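**Merike Žukauskas**
8/5/23

Right, the Stidar method. Three people have now told me to try it on my front room, so I've read the whole book and I have opinions. Thread.

---

If you've missed it: you get one box. You put it somewhere flat in the room you sit in most, and everything small and loose goes in the box. You do this for 3 minutes every evening. In time you become calm.

---

The book takes 210 pages to say that. There's a chapter on choosing the box. There's a chapter on *greeting* the box, which I read on the bus to Zarnwood with my hand over the title.

---

I don't object to boxes. I've got boxes. My objection is to the claim on the back cover that a room has "almost 100" loose objects and that they are what's tiring you out. Whose room? Counted by who? There's no note at the back. I looked.

---

Anyway, fair's fair, you have to try a thing before you moan about it. Big orange box, pink cloth, small round stuff that rolls. The book says to start with "the rollers" as they make the most visual noise. 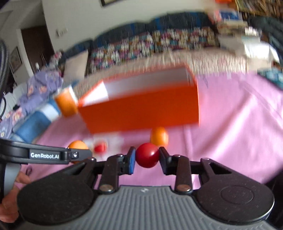

*Box at an angle, orange cup at one end, red ball held up. Note the books behind.*

---

About those books. The method has nothing to say on books and papers. Stacks of the stuff at the back, a full bookcase, and Stidar's advice is that paper is "a later conversation". When? It's never mentioned again. I checked the index and it goes straight from "Pans" to "Peace".

---

Which is my main gripe so far. The small shiny things were never the problem in this room. A ball takes a second to pick up. A pile of papers takes an afternoon and a cup of tea and one phone call to the council, and that's why it's still a pile.

---

Someone's asked if the throw on the sofa counts as clutter. According to the book a throw is "resting", so it's allowed. Cushions are also resting. I'd say the author likes cushions.

---

Second thing. "Sort by colour first, then by use." Why? I have never in my life gone looking for something orange. I go looking for the scissors.

---

But it does make you look at what you've got, I'll give it that. Red, orange, orange box, orange cup. I hadn't noticed how much orange I'd let in. I put this down to the shop in Gestwood that sells everything in one colour per season.

---

The other trouble with rollers is that they find the one spot you'd like them to stay out of. Or in this case the one spot that looks as if it was made for them.
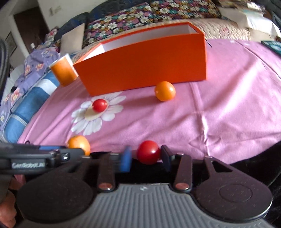 *Red ball sat bang on the middle of the daisy.*

---

Now tell me that isn't better where it is. White petals, yellow centre, red ball on top. If that were in a magazine you'd call it styling. Stidar would have it in the box by page 40.

---

And nothing in the book on what the box does to the room. It's a large orange box! It runs along behind everything and it's the first thing you see. I've swapped a few small things I could ignore for one large thing I can't.

---

The book says to pick a box "that disappears". I picked the box I had. The recommended one is sold through their own website, and I'm sure you can guess my feelings on that.

---

Mrs Nguyen from downstairs swears by it, mind. She's had hers going since December and her hallway is lovely. Her hallway was also lovely in November, so I don't know what that proves.

---

She did say one useful thing, which was to leave the lid off. Her reasoning: if there's a lid, you'll put something on the lid, and then you'll need a box for that. This isn't in the book and it's the best advice I've had all week.

---

Rule 3, for those following along, is "food has its own home". Fine. Agreed. Food goes in the kitchen.

---

Except that my fruit bowl is also full of letters (see above, re: paper). So the orange box is now doing a second job, and I have to admit it does it quite well.

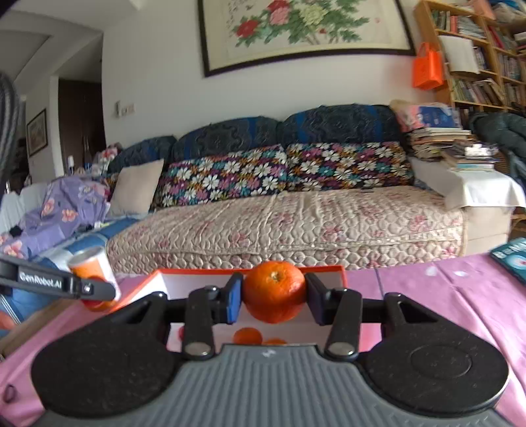

*Mandarin over the box, two more oranges inside.*

---

I know. I know what it looks like. It looks like the method is working. All I'm saying is that what you've got there is a fruit box, people had them long before Stidar, and it didn't take anyone a chapter on greeting.

---

White inside is a good idea, I will say. You can see what's in there without digging. If I were writing the book I'd put that on page one and then I'd stop.

---

A few of you are asking about the cushions. The dark ones with the daisies came from a market stall and I couldn't tell you which. The beige one I've had for years. Yes, it's daisies on everything, it got out of hand.

---

And the quilted cover on the sofa: it has small pink flowers on it, and it's there to save the seat. Machine wash on cool, hang it over two chairs. Don't tumble it, the stitching puckers.

---

So where have I got to.

Good: open box, pale inside, left out where you'll use it.
Daft: the timer, the colours, the word "rollers", buying a special one.
Missing: paper. All of it. The whole reason my room looks the way it does.

---

The timer deserves its own post. Three minutes is long enough to fetch everything out of its corner and too short to do anything about it. I went over on the first night and the book says going over is "striving". I'm not having that from a book about a box.

---

Somebody has replied that I'm "doing it with the wrong attitude". Possibly! But if a way of tidying up only works on people who already believe in it, I'd want that printed on the front.

---

I'll keep the box. It can stay on the pink cloth for now and have fruit in it. The red balls can go where they like.

---

The book's going to the charity shop in Zarnwood, unless anyone wants it? Slight tea mark on the chapter about letting go. You'd have to collect.

---

Edit: it's gone, Mrs Nguyen's sister is having it. Please stop messaging me about the website.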